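Chapter 6
Colouring for Pleasure: Choosing and Using Your Pencils

Welcome back, and I hope you've had a lovely play with the line drawings from the last chapter before turning to this one. If you only got through a page or two, please don't fret, as those pages will happily wait for you (mine have been waiting since September).
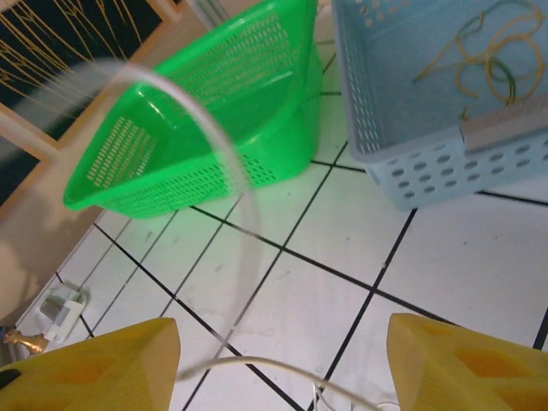
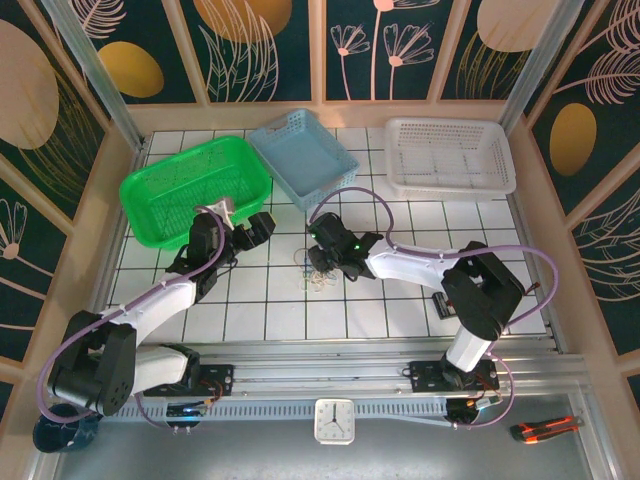 Figure 6.3. A green plastic basket with perforated sides, seen in both pictures.

In this chapter we finally get to the part most of my students at Dananville have been itching for, and that's putting colour on paper. We'll begin with pencils, then move on to blending, and finish with a full practice page called Avbridge, a little harbour town with plenty of rooftops and a great big sky for you to fill in whatever way you fancy.

You don't need a huge set to enjoy this! I learned on a tin of 15 pencils, and to this day I reach for the same 6 or so favourites, usually a couple of greys, a warm brown and whichever blue is sharpest. A bigger set is a treat, of course, and if somebody gives you one you should say thank you and use every last pencil in it.

Before you start, find a scrap of the same paper you'll be colouring on and make a small swatch of each pencil, pressing lightly at one end and firmly at the other. The colour painted on the outside of a pencil is often a fair way off the colour it leaves behind, and it's much nicer to find that out on a scrap than halfway across somebody's front door. Write the name beside each swatch and tuck the sheet inside the back cover.

By the end of the chapter you should be able to:

Lay down an even patch of colour with light pressure
Blend three neighbouring colours without a hard line
Choose a simple palette for a whole page

The Livis swatch chart on page 234 can be copied as often as you like.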